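# 峠の宿「Jerberg」、改修を終えて再開 古い宿帳も玄関に戻る

3/21/24

Tralterの町から峠へ上がる道の途中、バスの折り返し場のすぐ上にある小さな宿「Jerberg」が、長い改修を終えて営業を再開しました。前を通るたびに足場とシートばかり眺めてきた近所の方々には、ようやく、というお知らせになります。窓に明かりがついたのを見て、その晩のうちに電話をかけてきた方もいたそうで、受話器を取った主人のRodica Moldovanさんは「まだ食器の箱も開けていないのに、今から行ってもいいかと聞かれて困りました」と、困ったというわりにはずいぶん嬉しそうに話してくれました。

Jerbergは創業から68年になります。もともとは峠を越える荷運びの人たちが雨宿りをする小屋で、そこに寝台を並べ、やがて食堂をつけ、二階を足し、といった具合に、建て増しに建て増しを重ねてきた建物です。そのため廊下がまっすぐではありません。玄関から食堂へ行くのに一度下って一度上がり、二階の奥の部屋へ行くにはさらに途中で向きを変えます。今回の改修ではこの段差をなくす案も出たのですが、工事を引き受けたJorkusero工務店が床下を開けてみたところ、古い岩盤がそのまま基礎の一部になっていて、平らにするには相当な手間がかかることが分かりました。結局、段差の数は減らせず、かわりに手すりを両側につけ、足元に小さな明かりを埋め込むことで落ち着いています。一階には段差を通らずに入れる客室が一つ新しくできました。これは以前の物置と洗濯場をつなげた部屋で、外から直接入れる扉がついています。

改修のきっかけは、昨夏の8月の大雨でした。夜のうちに屋根の谷の部分から水が入り、二階の天井板が何枚もふくらんで、朝になってRodicaさんが上がってみると、廊下の真ん中に水たまりができていたといいます。幸いその晩の泊まり客は一階の部屋だけで、けが人もなく、お客さんは朝食のあと予定どおり峠を越えて行かれたそうです。ただ、屋根を見てもらうと谷の部分だけでは済まないことが分かり、それならばと、前々から気になっていた水まわりや暖房もまとめて直すことにしました。

「少しずつ直せばいいと思っていたんです。母の代からずっとそうしてきましたし、お客さんに休みますと言うのがいちばんつらいものですから。でも、屋根をはがしてもらったら梁の端がもう指で押せるくらいになっていて、これはもう休むしかないと観念しました」とRodicaさん。秋に予約を入れてくださっていた方には一軒ずつ電話をかけ、事情を話し、中には「それなら工事が終わるまで予約をそのままにしておいて」と言ってくださる方もいて、電話口で少し泣いてしまったそうです。

工事は冬をまたぎました。峠の冬は資材を積んだ車が上がれない日も多く、Jorkusero工務店の職人さんたちは、上がれる日に運べるだけ運び、上がれない日は町の作業場で建具を直す、という段取りで進めたとのことです。窓枠はできるかぎり元のものを使いました。外して町へ下ろし、塗料を落とし、傷んだところだけ新しい木を継いで、また山へ上げる。言葉にすればそれだけですが、同じように見えて一つずつ寸法が違うため、印を間違えるとはまらなくなります。実際、食堂の窓と二階の窓が入れ替わって届いたことがあり、雪の中をもう一度往復したという話を、職人さんたちは今では笑い話にしています。

暖房は、各部屋にあった古いストーブをやめて、食堂の下に置いた釜から湯をまわす方式に変わりました。Rodicaさんが何より喜んでいるのはこれで、以前は寒い朝になると暗いうちから起き出し、部屋の前に薪を置いてまわるのが日課だったのです。もっとも、食堂の薪ストーブだけは残しました。常連のみなさんから、あれをなくしたらもう来ないと半分冗談、半分本気で言われていたからで、煙突だけを新しくして、元の場所にそのまま座っています。ストーブの前の長椅子も同じです。張り替えを勧められたものの、座面のへこみ具合に愛着のある方が多く、脚の補強だけにとどめたとのことでした。

さて、今回の再開でもう一つ話題になっているのが、玄関に戻ってきた宿帳です。Jerbergには創業のころからの宿帳が残っていて、工事のあいだ、湿気を避けるために町のBălan製本所に預けられていました。預けるついでに傷んだ背を直してもらおうということになり、製本所の方が頁を一枚ずつ広げて乾かし、破れたところに薄い紙を当て、順番を確かめながら綴じ直してくださいました。いちばん古い一冊に書かれた名前は3355人分。製本所で頁の抜けがないか確かめるために数えたのだそうで、Rodicaさんも初めて知った数字だといいます。

宿帳というものは、名前と住まいと日付だけが書かれているように思われがちですが、Jerbergのものには余白の書き込みがたくさんあります。「靴を乾かしてもらった」「豆のスープ、二杯目は断られず」「霧。鐘の音だけ聞こえる」といった短いものから、峠で道に迷った顛末を頁いっぱいに書いたものまでさまざまで、中には、何年かおきに同じ筆跡で現れて、そのたびに前回の自分の書き込みに返事をしている方もいます。綴じ直しのあいだに製本所の方がつい読みふけってしまい、仕上がりが予定より遅れたというのも、無理のない話かもしれません。

古い一冊は傷みやすいので、普段は玄関の棚の中に置かれ、見たい方はひと声かければ出してもらえます。新しい宿帳は帳場の上に開いてあって、再開後のお客さんの名前がもう並び始めていました。取材にうかがった日には、町の小学校で長く教えていらしたという女性が、お孫さんと一緒に古い宿帳をめくっておられました。若いころにご主人と泊まった晩の頁を探しているのだそうで、夏だったことは確かだけれど何年だったかがどうしても思い出せない、とおっしゃいます。お孫さんのほうは途中で飽きて、食堂の猫を追いかけに行ってしまいましたが、おばあさまは眼鏡をかけ直し、かけ直し、ずいぶん長いことめくっていらっしゃいました。この日は見つからず、続きはまた今度とのことです。

食事についても触れておかなければなりません。台所は今回いちばん変わったところで、流しの位置が窓側に移り、調理台が広くなりました。献立はほぼ以前のままです。朝は黒パンと卵、山羊のチーズ、それに季節の果物の煮たもの。夜は豆のスープに、肉か川魚のどちらか。豆のスープは先代から受け継いだもので、前の晩から豆を水につけ、玉ねぎをよく炒めてから、弱火でゆっくり煮ます。新しい釜の火加減にまだ慣れないそうで、再開の前の週には三晩続けて試作をし、職人さんたちが三晩続けて豆のスープを食べることになりました。最後の晩に、ようやく元の味になったと全員がうなずいたところで、そのまま食堂で打ち上げになったといいます。

泊まりを伴わない食事も、昼の時間にかぎって受けることになりました。これは以前にはなかったことで、バスの折り返し場で次の便を待つ方から、お茶だけでも飲めないかという声がたびたびあったのに応えたものです。昼は豆のスープとパン、それから焼き菓子が日替わりで一種類。バスの時刻に合わせて声をかけてくれるので、乗り遅れる心配はあまりいりません。ただし運転手さんもここでお茶を飲んでいることがあり、運転手さんが立ち上がったら自分も立つ、というのが地元の方の昔からの目安になっています。

客室は、新しい一階の部屋を含めて全室が使えるようになりました。壁は白く塗り直され、床は磨きだけで、歩けば今も少し鳴ります。鳴らないようにもできますよと工務店に言われたとき、Rodicaさんはしばらく考えて、断りました。夜中にお客さんが廊下に出たとき、その音で目が覚めて、具合が悪いのではないか、水がほしいのではないかと気づけることが何度もあったからだそうです。眠りの浅い方には二階の奥の部屋を勧めているとのことなので、予約の際に伝えておくと安心です。

寝具は冬のあいだにすべて洗い直しました。以前から、Jerbergの寝具は揃いではありません。先代が「家に泊まりに来たと思ってもらえばいい」という考えの人で、傷めば一枚ずつ買い足し、人からいただいたものも喜んで使い、部屋ごとに色も柄も違うままやってきたのです。改修を機に白で揃えてはどうかという話も出たのですが、常連のお子さんたちには部屋の番号よりも掛けものの柄で部屋を覚えている子が多く、あの部屋がいいと柄で頼まれることもあるため、これもやはりそのままになりました。
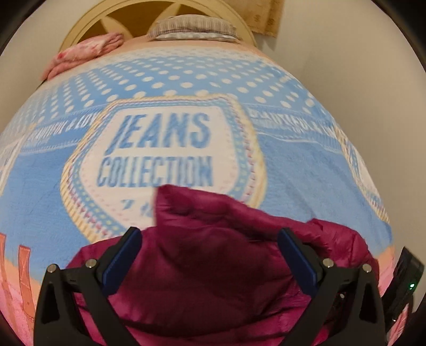
「揃えればきれいでしょうし、洗濯も楽になるでしょうね。でも、うちが急によそゆきの顔になったら、わたしのほうが落ち着かないんです」とRodicaさんは笑います。洗濯場は裏手に新しく建てた小屋に移り、物干しには透明な屋根がつきました。峠の天気は変わりやすく、これまでは雲が動くたびに誰かが走って取り込んでいたので、手伝いに来ている姪御さんたちからは、改修の中でこの屋根がいちばんありがたいという声が上がっています。

再開の日には、特別な式のようなものはありませんでした。玄関の扉を朝から開け放して、来た人にはお茶を出す、というだけのことだったのですが、町から歩いて上がってきた方、峠の向こうから下りてきた方、それに工事に関わった職人さんのご家族もやって来て、食堂は昼過ぎまで席の空くひまがなかったそうです。焼き菓子は早々になくなり、途中からは持ち寄りの品が台の上に並んで、誰がお客で誰が手伝いなのか分からないような具合になりました。Bălan製本所の方も宿帳を抱えてバスで上がってこられ、濡らさないように布で二重に包んだ包みを、到着するまで膝から下ろさなかったと聞きました。

この宿帳が棚に収められるとき、食堂がふっと静かになったのだと、居合わせた方が教えてくださいました。別に合図があったわけでもないのに、みなさんがそちらを見ていて、収まったとたん、また元のにぎやかさに戻ったそうです。Rodicaさん自身は台所で鍋の番をしていて、その場面を見ていません。あとから聞かされて、呼んでくれればよかったのに、と少しばかりすねておられました。

夏に向けては、裏庭の手入れがこれから始まります。工事のあいだ資材置き場になっていたので、土がすっかり固くなっており、すぐりの株が2本、残念ながら枯れてしまいました。残った株は元気で、先代の植えた梨の木にも芽が出ています。庭の長机は、職人さんが余った板で作り直してくれました。暖かくなれば、昼の食事を庭でとることもできるようになる予定です。もっとも、峠の「暖かくなれば」は町よりだいぶ遅いので、あまり早くから楽しみにしすぎないほうがいいかもしれません。

峠道そのものについても、一つお知らせがあります。冬のあいだ閉じていた旧道の歩道が、雪の残り具合を見ながら順に開く見込みです。宿の前から展望の石段までは約362メートルの緩い上りで、朝食前の散歩にちょうどよい道のりですが、日陰にはまだ凍ったところがあります。底のしっかりした靴をお持ちください。宿には貸し出し用の杖もあり、玄関の傘立てに傘と一緒に差してあります。返し忘れて町まで持って帰ってしまう方がときどきいるのですが、バスの運転手さんに渡せば、次の便で宿まで戻ってきます。

予約は電話のほか、Tralterの停留所の隣にあるJorkusero工務店の店先でも、用紙に書いて頼めるようになりました。工務店で宿の予約というのも妙な取り合わせですが、工事のあいだ、宿の様子を尋ねに店へ寄る人があまりに多く、それならいっそ用紙を置いておきましょうということになったのだそうです。用紙は夕方のバスで宿に届き、返事は翌日になります。お急ぎの方は電話のほうがよいでしょう。ただし昼どきは台所が立て込むため、朝のうちか、夕食の片づけが終わるころにかけてほしいとのことでした。

小さなお子さん連れの方、足元に不安のある方は、段差のない一階の部屋が空いているかどうか、早めにお尋ねください。犬を連れての宿泊は、以前と同じく一階にかぎって受けています。食堂の猫は犬にまったく動じませんが、犬のほうが驚くことはあるそうです。

秋に予約をそのままにしてくださっていた方々には、Rodicaさんが順に葉書を出しているところです。一枚ずつ手書きなので時間がかかっており、まだ届いていない方はもうしばらくお待ちください。住まいが変わった方は、宿までひとことお知らせいただければ、書き直して送るとのことです。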